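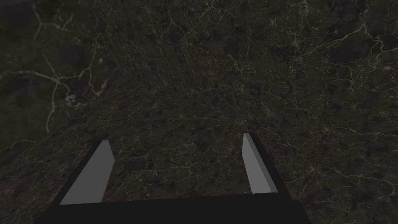 The Stesteo code of practice for simulated manipulation trials runs to 40 pages, and most of the arguments it has caused concern a single clause. Clause 6 says that an episode shall be recorded from first control command to last, on every camera the policy can read, and that no part of the record may be dropped on the grounds that nothing is being handled. The clause adds storage, adds review time, and has been adopted at Ollcombe without amendment.

Ollcombe is where Granico, which builds simulated rooms, and Arango, which builds control software for two-armed household machines, keep a joint test office. The two firms had separate procedures until last June. Granico treated a trial as a rendering job: it started when the objects had loaded and ended when the solver stopped. Arango treated it as a task: it started when a gripper first approached something and ended with a pass or a fail. When the two sets of logs were laid side by side, the same run could have two durations and, in a few cases, two results.

Honeylyn Gatchalian, who maintains the procedures for Arango, spent the first month on definitions. "Everyone agreed on what a failed grasp was," she said. "We had no agreement on what a grasp attempt was. If the fingers open over a bare patch of counter and close again, one log had an attempt and the other had idle time."

Under the code, both descriptions are wrong. An open gripper with nothing between its fingers is a state, and states are logged by what the simulator holds at that time step. The intent behind the motion goes in a separate field, filled in from the policy's own output or left blank. Reviewers may not infer it from the wrist view.

## What gets fixed before a run

The code separates what must be fixed from what may vary. Fixed items are declared in a header file and hashed. They include the robot model, the joint limits, the control rate, the contact parameters, the camera placements, and the wording of the task instruction. Variable items are declared as ranges: object positions, surface materials, lighting, and the starting pose of each arm.

Surface material was moved from the first list to the second after some debate. Granico's rooms are dressed with a library of textures, and veined dark stone is among those that give the most trouble to a wrist camera working at a steep angle. Pale veins can be read as edges. A stretched texture reads as blur. Trevor Treloar, who leads scene construction for Granico, wanted such materials excluded from acceptance runs and kept for a separate stress set.

"My view was that you don't grade a policy on the hardest countertop in the library," Treloar said. "Honeylyn's view was that people buy that countertop."

The compromise is in Annex B. Difficult materials stay in the acceptance set, in a declared share, and results are reported with and without them. A lab that reports only the combined figure is out of compliance, and so is a lab that reports only the favorable one.

Object placement has its own rules. A piece of tableware may be set near the edge of a table, but its starting pose must be stable under the declared contact parameters for 15 seconds with the arms parked. The check is run before the first command and its result is stored. The rule catches a familiar class of error in which a dish begins the run slightly inside the tabletop, is pushed out by the solver, and slides off during the first second. Before the check was in place, such runs were counted against the policy.

Two-armed work brings one further requirement. Both arms are logged at the full rate, including the one that isn't holding anything. At Ollcombe the older Arango logs sampled the free arm at a tenth of the rate, which saved space and made several collisions impossible to reconstruct. The body of the machine is logged as well, as a link like any other, since its panels can block a fixed camera's view of the near edge of a table. 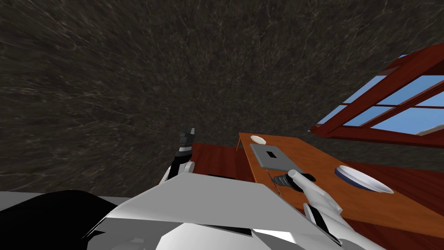
## Held, touching, near

The longest table in the code concerns contact. It allows three words for the relation between a gripper and an object, and reviewers are expected to use no others.

- **Held** means contact on both fingers and an object pose that follows the gripper pose within tolerance.
- **Touching** means contact on at least one link of the robot, where the conditions for held are not met.
- **Near** means no contact, with a gap smaller than the declared margin.

Anything else is unrelated. "Grasped," "secured," "picked," and "placed" may appear in the task instruction but not in the log. A task that asks for a utensil to be set down beside a plate is scored from the final poses and the contact table. The code does not let a reviewer pass the run because the utensil seems to be heading for the right spot.

The tolerance for held is the figure most often queried. A utensil gripped by its handle can rotate a little between the fingers without being dropped, and a tight tolerance will flip the state back and forth many times in a single transfer. The code's answer is a hold-off: a state change is written only when the new condition has lasted 90 milliseconds. Shorter changes go to a secondary file. Gatchalian considers the number too generous for fast motions and has asked for a scaled version in the next revision. Treloar considers it about right for tableware and has not tested it on anything heavier than a serving dish.

## Reading the wrist view

The wrist cameras produce the bulk of the data and the bulk of the disagreements. A wrist view shows the fingers, a portion of the palm, and whatever lies beyond them. It does not show depth directly, and a long object lying behind a finger can look gripped when it is merely occluded.

Clause 9 deals with this in three steps. The reviewer first marks every object that is partly hidden by the robot's own links. The reviewer then writes the relation for each from the contact table, without reference to the picture. Only then are the two compared, and any mismatch is raised as a query. The order matters in practice. When Ollcombe let reviewers look first and check second, agreement between reviewers was high and agreement with the simulator was poor.

A bar that passes behind the left finger is a standard training item for new reviewers. Most write "held" on the first day.
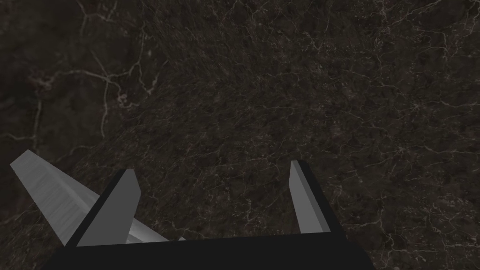
The clause also covers small visible fragments. If a sliver of some surface shows above the palm and can't be matched to an object by eye, it is marked "unassigned" and resolved from the segmentation output. Guessing is treated as a recording fault, even where the guess is right. Treloar objected to that wording on the grounds that it punishes experienced staff. It was kept, with a note that the fault carries no weight in the reviewer's own assessment.

## Cost

Compliance is not cheap. A batch of 1,000 episodes used to be reviewed at Ollcombe in two working days. It now takes just over three, with the same staff, and the stored record is larger by more than half. Most of the added volume comes from open-gripper travel over bare surfaces, the material Clause 6 was written to protect.

Some of the cost has been recovered. Compression of static texture helps with the wrist streams, and review of unrelated states has been handed to a script that samples them and sends only anomalies to a person. The code permits this so long as the sampling seed is stored in the header. Granico has also stopped rerendering whole batches to settle disputes, a habit that took up a good deal of machine time under the old arrangement.

The next revision is expected to address deformable objects, which the contact table handles badly, and rooms with windows. A bright pane at one side of a room changes the exposure of a head camera as the body turns, and the present text says only that lighting shall be declared. Gatchalian has drafted a requirement that exposure be logged per frame. Treloar's comments on the draft were longer than the draft, and the two versions are being merged.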